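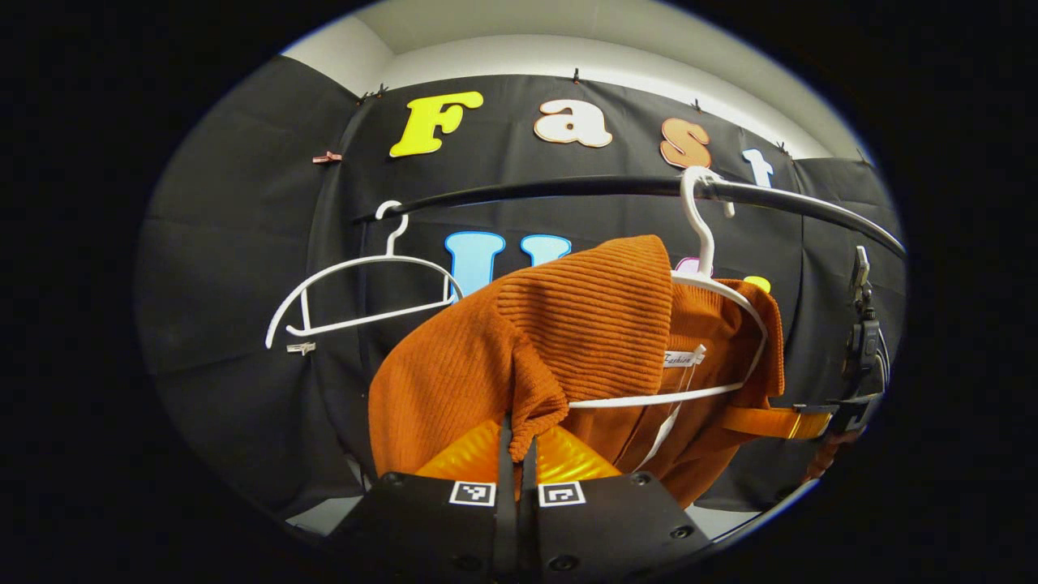
Sakerlow has released version 2 of its garment handling kit, and our test bench had one on loan through May. The kit is sold to small workshops and returns centres that want a robot arm to put clothes on hangers and take them off again, and it comes as a pair of gripper fingers, a hand-held version of the same gripper for recording demonstrations, and the software that turns the recordings into arm motion. Knitwear was the part of the trial we cared most about. An orange ribbed sweater on a white plastic hanger is a fair test piece: the ribbing stretches, a folded portion of the knit flops to one side, and the hanger has to stay on the rail while the fingers work. Each finger is a matte black block with a small square marker on its upper face, and the gap between the two is narrow, so a thick hem has to be approached squarely.

Setting up

The hand-held unit needs no wiring to the arm. The operator carries out the task by hand with it, the camera records, and the software recovers the path of the fingers from the footage. The markers give the opening between the fingers. Keep them clean; lint from brushed cotton was enough to upset the reading twice in our first session, and a wipe with a dry cloth cured it.

We used a black rail clamped at one end, in front of dark cloth. The manual asks for a background with some detail in it. Plain black fabric alone gave poor tracking, and large coloured letters fixed to the cloth brought it back within the limits stated by the supplier. Stelanton, who distribute the kit here, now include a note on this in the box.

Bukola Danladi ran the recording sessions. Her advice is to start each demonstration from a slightly different position and to leave the failed ones out of the training folder altogether. The software will accept failures if they are labelled, but the labelling screen is slow and the gain was too small for us to measure.

Results

We recorded 2,282 demonstrations over the loan period, covering shirts, knitwear and light jackets. After training, the arm was given 124 garments it had not met before. Shirts were handled well. Knitwear was slower, and the usual fault was a grip on one layer at the shoulder where two were wanted, which left the neckline pulled across the hanger. Satin and similar glossy fabrics slipped from the standard pads. Shehu make a softer replacement pad that fits the same screw holes, and with these fitted the slipping stopped, at the cost of a weaker hold on heavy jackets.

Changing pads takes a hex key and a few minutes. The software must then be told which pads are fitted. It does not check.

Points to note before ordering

The wide lens shows a good deal of the room, so allow for privacy if staff work nearby. Footage is stored locally unless the Govov hosting option is chosen, which is billed separately. The supplied licence covers 30 days of training time, and extensions are sold through Stelanton. Spare markers are not included in the basic kit and should be ordered with it.

The loan unit has gone back. Readers who want the raw timings for the knitwear runs can ask Bukola for the spreadsheet.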